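How Robots Learn to Tidy Up, and What Happens to the People Who Used to Do It

Have you ever been told to put away your laundry and your blocks before dinner? Then you already know a good deal about the job we are going to talk about today, because picking things up and putting them where they belong is real work, and in some places grown-ups do it all day long.

One of those places is a company called Hurkeck, in a town named Prusau. Hurkeck lends out boxes of clothes and toys to families and nursery schools, and when the families are finished with them, back they all come. On a busy Thursday, 856 things can arrive before lunch! Somebody has to pick up each one, look at it, and decide where it goes next.

For a long time that somebody was always a person. Now some of the picking up is done by robot arms, which the workers call Tundiers after the name of the machine. A robot arm doesn't have a hand like yours. It has a gripper, which is a pair of stiff fingers that open and close, a bit like the tongs you might use for salad or corn on the cob.
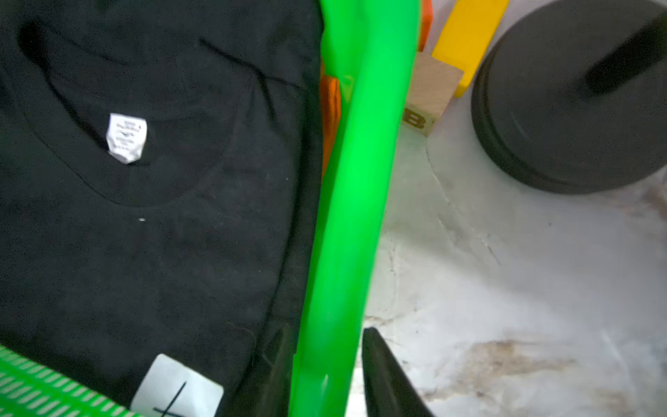 Now, you might think a wooden block would be harder to pick up than a T-shirt, since it is so much harder to the touch. For a robot it is usually the other way around. A block keeps its shape. If you turn it on its side it is still the same block, with the same flat sides to squeeze. But a T-shirt can be folded or crumpled or inside out, and every time you drop it, it lands in a new shape (try it with one of yours, if nobody minds). So the robot needs something to look for, and a collar is a good clue, because it is a curved, thicker edge that tells you which end is the top.

Robots get better at this by practicing. A person guides the arm through the job, over and over, and the computer saves what the arm did and what its camera saw. It took 302 tries before the workers at Hurkeck were happy with the way their first arm handled a shirt, and even then it liked some shirts better than others.

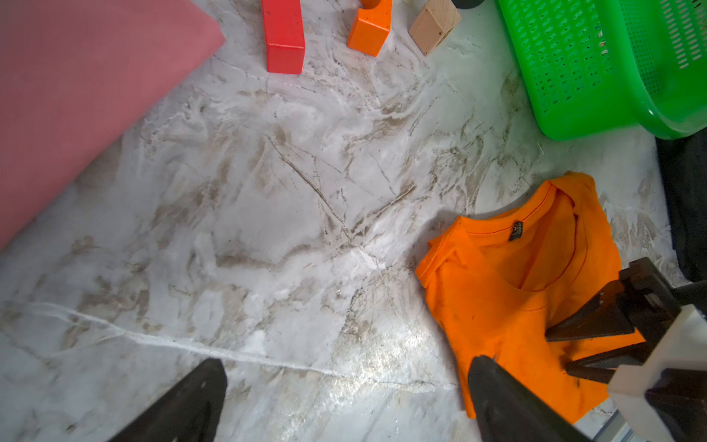

So what do the people do now? There are 5 of them in the sorting room, the same as before, but their day is different. There is much less bending down, and their backs are glad about that. Two of them have learned to teach the arms, in a class at the Pitkänen training center that lasted 4 weeks. The others check for stains and holes, mend what can be mended, and help out when an arm gets stuck.

Not everybody likes every part of it. One worker misses chatting across the big table, which is harder to do when you are keeping an eye on a machine. Another worried that there would be no job left for her, and that is a fair thing to worry about, because at some workplaces machines really have taken over jobs that people needed. At Hurkeck, the workers asked to help decide which jobs the arms would do, and they still meet with the boss to talk it over.

Something to try at home: put on a pair of thick mittens and fold a T-shirt using only your thumb and one finger on each hand. Then pick up a block the same way. Which one took you longer?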